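The Lost Property Shelf, Estham Courts

Updated 2024-12-08

Every August we empty the shelf behind the clubhouse door, and by December it has filled itself up again. What follows is the winter collection, gathered into a gallery so that owners can recognise their belongings from the comfort of home and then, on past form, do nothing whatever. Captions are by Ylva Forsberg, who has strong views on single socks. Anything still on the shelf after the mixed doubles supper goes to the jumble sale.

If something is yours, speak to Anisa Yusof on the desk. She will ask you a question about it. "It's sort of round" has been tried.

Tennis balls

Sixteen handed in since the clocks went back, from the courts, the hedge, the gutter and one handbag. They all look alike until you get close, and then they look alike but hairier.

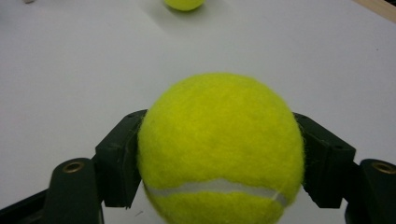 Lime yellow, plenty of fuzz left, pale seam with a nice little curl to it. Far too good for the dog basket. If you paid for a new tube of balls lately and went home one short, come and be reunited.

Gloves, left hand

Three of these, none related. We suspect the right hands are having a lovely time somewhere. The grey one has been darned at the thumb by someone with patience, so we would like to see it go home.

Water bottles

Mostly lidless. One has "HANDS OFF GRAHAM" written on it in marker, and we have four Grahams in the club, all of whom deny being either the owner or the culprit. Bottles have been rinsed. The one at the back has been rinsed twice.

Umbrella, large

Left on court 2 on a dry evening, which shows admirable pessimism. Opens beautifully, closes when it feels like it. Mind your fingers.

Padlock, combination unknown

Found locked, attached to nothing. Ylva has got as far as 3409 and would like it known that she is not giving up - though if the owner could ring before she reaches 9999, her family would be grateful.

Paperback, swollen

A detective novel, last 14 pages missing. Anisa has read the rest and now wants those pages more than the owner does. No questions asked, just push them under the office door.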